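# Getting the musty smell out of a front loader (without buying a shelf of stuff)

Updated Dec 9, 2025

Most advice on this subject comes from people selling tablets. I have bought the tablets. I have also done the vinegar thing, the lemon thing, and one treatment from a forum that involved denture cleaner. My machine went on smelling like a pond until I quit adding products and started taking dirt out of it by hand.

So this page is mostly about scrubbing. If you were hoping for a pod you can throw in on your way to bed, you'll find plenty of pages that will promise you one.

## What is making the smell

Mainly a film of old detergent, fabric softener, skin grease and lint that stays damp. It collects in the folds of the door gasket, in the soap drawer, in the housing behind the drawer, and in the drain filter. It also coats the outer tub, where you can't reach. A perfume tablet covers the smell for a couple of loads. A hot wash gets some of the film off, but I doubt it does much for a filter packed with hair.

Smell each part separately before you start. I mean put your nose in there. On mine the drum was fine and the drawer was disgusting, and I'd been treating the drum for a year.

## What you need

- Old towels, more than you think
- A shallow tray, a baking pan will do
- An old toothbrush and a bottle brush
- Dish soap
- Plain household bleach or oxygen bleach (pick one)
- Rubber gloves
- The manual for your machine

Never mix bleach with vinegar or anything acidic. The fumes are dangerous. Half the "recipes" I've seen shared have both in the ingredient list, which tells you how much testing went into them.

## Step 1: The drain filter

Turn the machine off and unplug it. Let the last load cool down if it was a hot one. The filter is usually behind a little flap low on the front, though some models hide it behind a kick panel, and a few don't have one you can get at. Check the manual.

Put the tray down, lay towels around it, and open the small drain hose if there is one. Then unscrew the filter slowly, a little at a time. Water will come out. The manual for my old Tirnon said "a small amount of water may be present," and I mopped the hall.

Pull the filter, rinse it, and scrub it with dish soap. Look into the hole with a flashlight and take out whatever is there. Screw the filter back in firmly and check for drips on the next wash.

## Step 2: The soap drawer

Most drawers come all the way out if you press a tab at the back. Soak it in hot soapy water, then use the toothbrush. Lift out the softener insert as well, and wash underneath it.

Now look into the slot where the drawer lives. The roof of that space is where the black spots grow. Go at it with the bottle brush and a wet rag. I have yet to see a tablet that reaches this part, whatever the box says.

## Step 3: The gasket

Pull the rubber back gently and wipe inside every fold, all the way around. The bottom is the worst. Expect lint, hair, the odd coin. Use a cloth with warm water and dish soap first, and only go to diluted bleach if there is mold left after that. Rinse it well afterward.

Some staining won't come out. If the rubber is clean and doesn't smell, leave the marks alone. I've read claims that a bleach-soaked rag left overnight makes it look like new. Maybe, but I'd expect long soaks to be hard on the rubber, and a new gasket is a miserable job to fit.

If the door won't open, wait for the lock to release. Don't yank the handle. 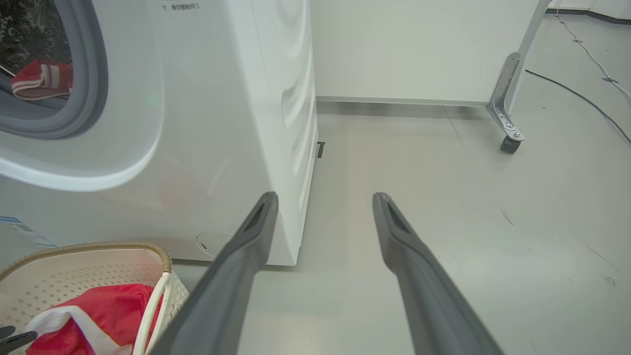

*A striped red cloth at the lower lip of the door opening. Part of the Chinese notice on the panel says not to force the door open.*

## Step 4: One hot empty cycle

Run the longest, hottest cycle with nothing in the drum. If there's a tub clean program, use that. On my machine the hot cotton setting claims 90 degrees Celsius; I have no way to check and some doubts. Add the bleach you picked, in the amount the manual gives, then run a rinse.

Arne Ehlers wrote in to say he skips the bleach and gets the same result. He could be right. I haven't tried the two side by side, and I suspect most people who recommend one or the other haven't either.

## Keeping it from coming back

Leave the door ajar between loads, unless you have small kids or pets who might climb in. Leave the drawer open too. Use less detergent; the cap on the bottle is marked by the people who sell the bottle. I cut mine in half in June and the clothes come out the same.

I gave up fabric softener as well. Anika Ferreira disagrees with me about this and her towels are, I admit, softer than mine.

Clean the filter again when you notice slow draining. If the smell is more like sewage than mildew, look at the drain hose and the standpipe, because you can scrub the washer all day and that one will stay.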